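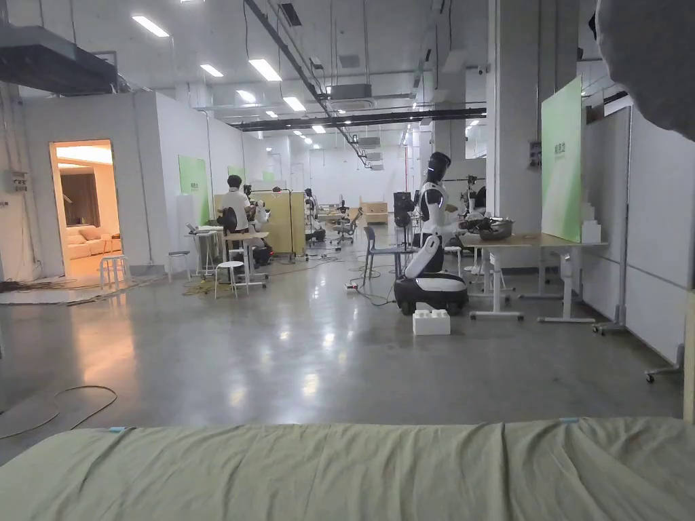

Four grippers, one long winter: a conversation at the Windomau test hall

Wednesday, January 16, 2019

It was raining hard when I reached Windomau, and the engineer who had agreed to talk to me met me at the door with a towel in one hand and a mug of tea in the other, which set the tone for a very pleasant afternoon. She runs the gripper trials there, and asked me to leave her name out of it because, she said, the whole team would want theirs in as well and I would run out of page.

The question the group has been working on since last March is an easy one to put and a slow one to answer. If you have a robot with two decent arms and a base on wheels, what should you put on the ends of the arms? They have narrowed it to 4 candidates: a plain two-finger parallel gripper that they already had, a three-finger one called the Joo, a soft-fingered one called the Helura, and a suction cup on a short stalk that has no name but is spoken of with a good deal of affection.

"People come in and look at the robot's head," she told me. "It's got a shiny head and a bit of a glow, so of course they do. I always want to take them by the shoulders and turn them towards the hands. The head is lovely, but the hands are where my week goes."

We walked through the hall while she talked. It is a big place with a polished concrete floor, and a small living room has been built inside it, with a sofa and a floor lamp, so that the robots can be tried among furniture as well as at benches. I said I rather fancied sitting down in there. She said everyone does, and that they have had to make a rule about lunch.

The main part of the trial happens at a table, though, with a metal bowl and an assortment of other things. I asked her why a bowl.

"Oh, the bowl is a wonderful teacher," she said. "It's thin at the rim and it's slippery, and it wants to turn as soon as you lift it from one side. The parallel gripper takes hold of the rim perfectly well, and then the bowl swings down like a gate. You can squeeze harder, but then the arm feels the load further out and the wrist starts to complain. With the Joo you can get one finger inside and two outside, and it stays level. We were all very pleased about that for a whole morning, until we asked it to pick up a spoon."

The spoon, I gathered, had been a low point. The Joo's fingers are rounded at the tips and cannot get under anything flat, and on their first full day with it the arm spent a good while pushing cutlery slowly across the table. The parallel gripper did far better, with its thin straight fingers. The Helura managed some of the time, by a sort of folding movement that she demonstrated for me with her own hand and a biscuit.

By Christmas they had logged 1,532 grasps across the four, every one started from a marked position and every one written down by whoever was at the laptop. I asked whether that had been dull. "It was and it wasn't," she said. "You get very fond of the small differences. You start to hear a bad grasp before you see it, there's a little click from the Helura when one finger has folded the wrong way. And the afternoons go quickly when there are two of you."

She was fair about the suction cup, too. It is quick, it is cheap, and it is hopeless on anything with holes or a strong curve. On boxes and flat lids it beat everything else so clearly that they stopped running the comparison and simply wrote "cup" in the column.

Changing from one gripper to another is the part she would most like to improve. At the start it took 45 minutes, most of it spent on the cable that runs down the forearm and on telling the controller what was now attached to it. They have since moved to a quick-release plate and a new controller from Prerulell, and the job takes 8 minutes if the screws are where they ought to be.

"The Prerulell box isn't clever," she said, "and I mean that kindly. It asks the gripper what it is, it loads the weight and the length, and then it gets out of the way. The old one had all sorts of modes. I never did find out what half of them were for – and I read the manual twice, once on a train."

I wondered about cameras, because I had seen them on stands in the hall, and she was happy to be led off in that direction. For the bench trials they prefer a fixed view from the side, she said, so that a failed grasp can be looked at again afterwards. A camera at the wrist is better for lining up the fingers, but the Joo is wide enough to block a good part of what it sees, and they have gone back and forth over the bracket three times. The present one is tilted outwards. She doesn't love it.

So which would she choose, if she could only have one? She took a long time over this and topped up both our mugs before answering.

"For a kitchen, the Joo on the left arm and the plain old parallel on the right," she said. I pointed out that this was two. "Yes, well, it's got two arms! That's the nice thing about it. One holds the bowl and the other does the fiddly work, the same as you or I would. If you made me pick just one, I'd take the parallel and spend the money I'd saved on better fingertips."

The fingertips are next, as it happens. They have a batch of rubber pads to try, in several thicknesses, and the trials start again on Monday with the bowl.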